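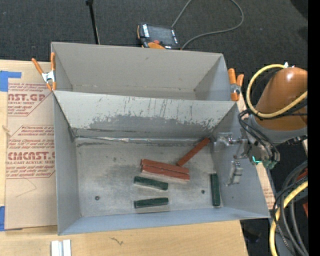
Rivar 19 Divided Parts Tray

Item 3208
Made by Corkitero
Finish: gray
In stock, ships flat on a pallet or boxed singly

The Rivar 19 is an open-top steel tray for bench use. It holds small and medium parts in two compartments separated by a sloped divider. It is sold for assembly benches, tool cribs, pottery and tile shops, and any counter where two kinds of stock need to stay apart but within reach.

The tray is folded from a single sheet, with the corners spot welded and ground. The divider is a separate piece, welded at both ends and along the foot. It does not come out. Customers who need a removable divider should order the Rara instead, which takes a drop-in panel but has a lower load rating.

Specifications

Rated load, evenly spread: 19 kg
Compartments: 2
Divider: fixed, sloped toward the front
Outside finish: powder coat
Inside finish: powder coat on walls and divider, bare floor on the standard model
Drain holes: optional, order at time of purchase
Lid: sold separately
Feet: set of 4, rubber, sold separately

Load rating

The rating applies to a tray sitting flat on a bench with its whole base supported. On open rails or wire shelving the rating drops by half, and the tray should not be loaded from one end only. Do not lift a full tray by the divider. The weld along the foot is a seam weld for keeping parts on their own side. It is not a lifting point.

Trays can be stacked when empty. Loaded trays should go on separate shelves.

Finish and wear

The powder coat is the same one used on Ratanaporn cabinets and will match them for color when new. It resists cutting oil, mineral spirits and most water-based cleaners. It does not resist paint stripper or prolonged contact with strong acids.

Parts dragged up the divider will scratch it. Heavy parts with square edges will wear through the coat in time, usually on the lower part of the slope where they are picked up. The wear does not affect the load rating. Bare steel should be wiped with light oil if the tray is kept in a damp room, or touched up with the gray repair paint (ordered under the tray's item number with the letter P added).

The floor is left bare on the standard model. Coated floors were offered on earlier runs and dropped, as the coat chipped under dense parts and the chips got into assemblies. A bare floor will stain. Staining can be taken back with a nylon pad and a mild abrasive cleaner. Steel wool leaves fragments that rust and should be kept out of the tray.

Cleaning

Empty both compartments before cleaning. Vacuum or brush out dust first, then wipe with a damp cloth and dry at once. Pay attention to the foot of the divider, where grit collects. Compressed air tends to drive grit further into the corner – a stiff brush works better.

Trays with drain holes may be rinsed. Trays without them should not be, unless they can be tipped and dried the same day.

Liners

Cut-to-fit rubber liners are available for the front compartment. A liner reduces noise and protects finished parts, but adds height to the floor and takes away a little of the volume. The rear compartment has no stock liner. Sheet rubber can be cut by hand to suit. Adhesive-backed liners are not recommended on a bare floor, as moisture gets under the edges.

Fitting the feet

Turn the tray over on a soft surface. Push one foot into each corner hole until the collar seats. If a foot will not seat, wet the collar with soapy water and try again. Do not use grease. Feet should be checked in July and again before winter in unheated shops, where the rubber hardens.

Lid

The lid is a plain lift-off type with a rolled edge. It covers both compartments and has no hinge or latch. It will carry a clipboard or hand tools but is not rated as a shelf.

Ordering

Single trays and boxes of 4 are sold from stock. For runs above 3000, the divider position can be changed at no extra charge, and the outside can be coated in any standard color. Allow extra time for both. Drawings are sent for approval before cutting starts.

Questions about load, finish or custom dividers go to Daranee Kongkaew at the order desk. Please have the item number ready, and the weight of the heaviest single part you plan to keep in the tray.

Returns

Unused trays may be returned in the original carton. Trays with drain holes, changed dividers or special colors are made to order and cannot be returned unless faulty. Shipping damage should be noted on the carrier's slip before signing.

Related items

Rara tray with drop-in panel
Rivar lid, gray
Rubber liner, front compartment
Rubber feet, set of 4
Repair paint, gray, item 3208P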